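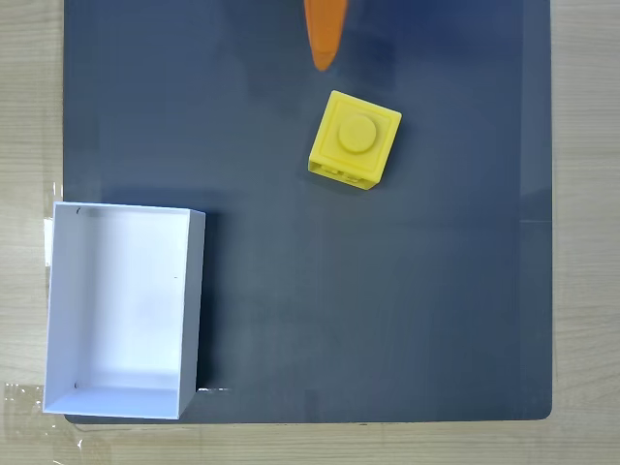 One Block, One Box: Trying the Dosard Sort in Hedthorpe

I don't trust tidying systems. I have been through the one with the colored stickers and the one where you photograph everything before you give it away, and at the end of both I owned the same stuff plus a packet of stickers. So when the Dosard Sort came around our neighborhood list here in Hedthorpe, promising a clear play table in 11 minutes a day, I was ready to roll my eyes. I tried it on toy bricks, the thing in this house that most deserves it.

The rules fit on a postcard. You work on a dark surface so that bright pieces show up. You put out one piece at a time. You have a box close by, and when a piece has been dealt with, it goes away. There is a longer version you can pay for, and I have not paid for it.

The dark surface

I'll give them this part. Yellow on slate gray is hard to miss. A bright lemon brick with a single round stud stands out on a charcoal mat in a way it never would on a pale wood table like ours, and I have spent enough evenings feeling around for small blocks with my bare feet to care about that.

Whether you need to buy a special mat for it is another matter. The Dosard people recommend one by Trurnar, and the sales page makes a good deal of its "calming tone." It's gray. Any dark, plain surface would do the job, and an old one would do it just as well. If the mat has rounded corners, fine, but I wouldn't spend a cent extra for them.

One piece at a time is where I started to lose patience. It makes for very tidy photos. It also means that a bucket of 100 bricks becomes 100 separate decisions, and I know what my decisions are like after the first few. The instructions say you will "find a rhythm." I found that I wanted a snack.

The box
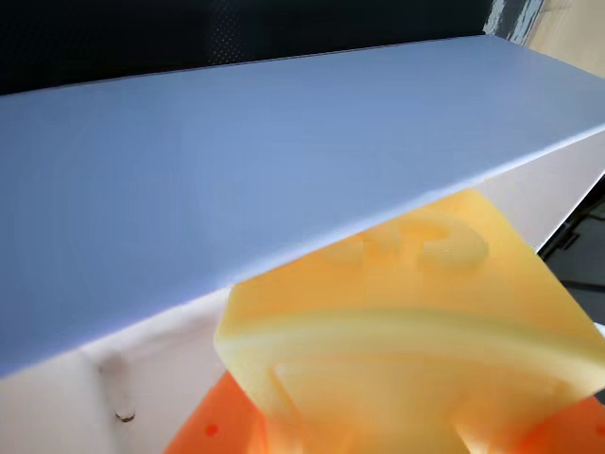 The white box, with a crease and one small dark mark low on the front.

White, says the method, so that it "disappears into the room." Look at the size of it up close and tell me what it's disappearing into. The top is smooth and plain, I admit, and there is something restful about a big pale surface with no clutter on it.

But white storage shows everything. A little dent like that would go unnoticed on brown or gray. On white your eye goes straight to it, and then to the scuff at the bottom of it, and after that you can't stop looking. I would pick a darker box for anything that has to live near children, or near me.

My other complaint is that a lovely flat top is an invitation. In our house a flat top holds mail by Tuesday.

The yellow pieces

Sorting by color comes next, and you are told to begin with yellow. I asked on the list why it had to be yellow and got three smiling replies and no reason. My own guess is that it looks cheerful in pictures. Sorting by shape would be more use to anybody who builds things – a child hunting for a small square brick doesn't much mind what color it is – but shape is slower and doesn't look half as pretty when it's done.
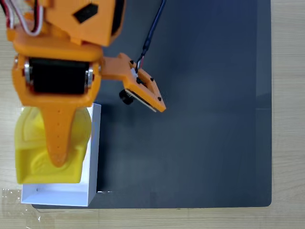 Did it work?

In part. I kept the dark surface. I dropped the one-at-a-time rule after 2 sessions and nothing terrible happened. The bricks do get put away a bit more often than before, though I suspect that has more to do with the box being within reach than with any method.

The Dwivedi chart, which is the scoring sheet that comes with the postcard, gave our table an 87. I have no idea what that is out of. The sheet doesn't say, and the next sheet up costs money.

I'm leaving the gallery open for more pictures in December, if the mat is still out by then.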